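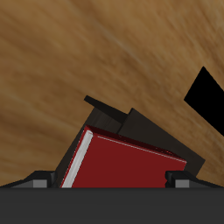 From: Meriem Berrada
To: Iltolura users list
Date: 13 August 2024
Subject: Re: [iltolura-users] Flat pads or curved pads for books?

Hi Domingo, hi all,

Domingo Bravo wrote:
> We have the book task running in the simulator with the stock
> Vanhove fingers, flat pads, and I keep losing the book when the
> wrist tilts. Has anyone compared these with the curved Huven pads?
> Also, is it worth bothering with the wrist camera, or is the fixed
> one enough? I only have 2 days left before I have to hand the
> machine back to Nevzat.

I've been dying for someone to ask this! Barış and I spent most of last week on exactly that comparison and I've got far too much to say, so I'll try to stick to your two questions.

Pads first. We ran 60 tries with each set, same arm, same controller, same starting positions. The flat ones did much better on hardbacks than I'd expected, so please don't throw them out yet. Most of our drops went away when we slowed the wrist down and let the fingers finish closing before the lift (there's a settle time in the gripper file, and ours was set to zero, oops). The curved pads are lovely on mugs, but with a book they only touch along a line and the whole thing swings like a pub sign. If you do one thing today, raise the settle time.

Now the cameras. Keep both! The fixed view is what I use for checking the arm's path and how close the housing gets to the furniture. It won't tell you much about the grip, though, as the housing covers part of whatever you're working on.
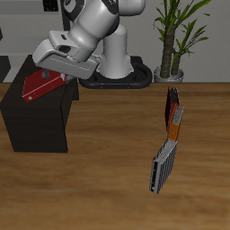 Fixed view, stock fingers, arm down at the cabinet top.

The wrist view is the one that shows how the pads are sitting against the covers, and whether you've come in square or caught a corner. I play the two side by side and step through them slowly, and it's surprising how often a run that looks fine in one looks awful in the other. Run 2349 is my favourite for this, if you have the shared folder from Starndale. Have a look at it before you change anything on the approach angle.

One thing I haven't sorted out is friction. Our covers are all set to the same value and I'm sure that flatters the flat pads. Obaidul said back in April that he had measured values for cloth and glossy covers. Obaidul, if you're reading, could you post them? I'd love to run the whole lot again.

Domingo, send me your gripper file if you get stuck and I'll put it next to ours tonight.

Meriem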